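Imani Bakilana ran the lunch counter at Sesari in Endville until last October. She says prices were the hardest part.

"Beef went up twice in one summer," she says. "I kept the burger the same and lost money on it."
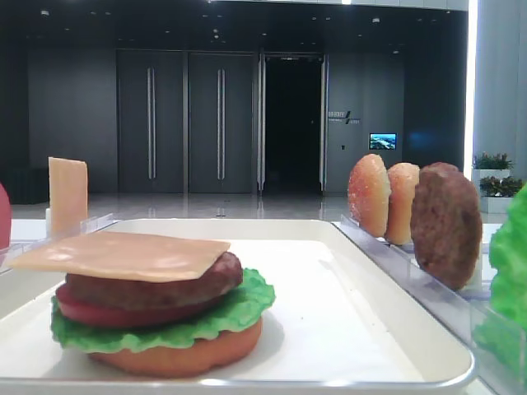
Toy burger on a white tray.

She sold 348 burgers in her best week and still came up short on rent.

"I should have raised prices in spring," she says. Now she cooks for a school – early hours, steady pay – and has no plans to reopen.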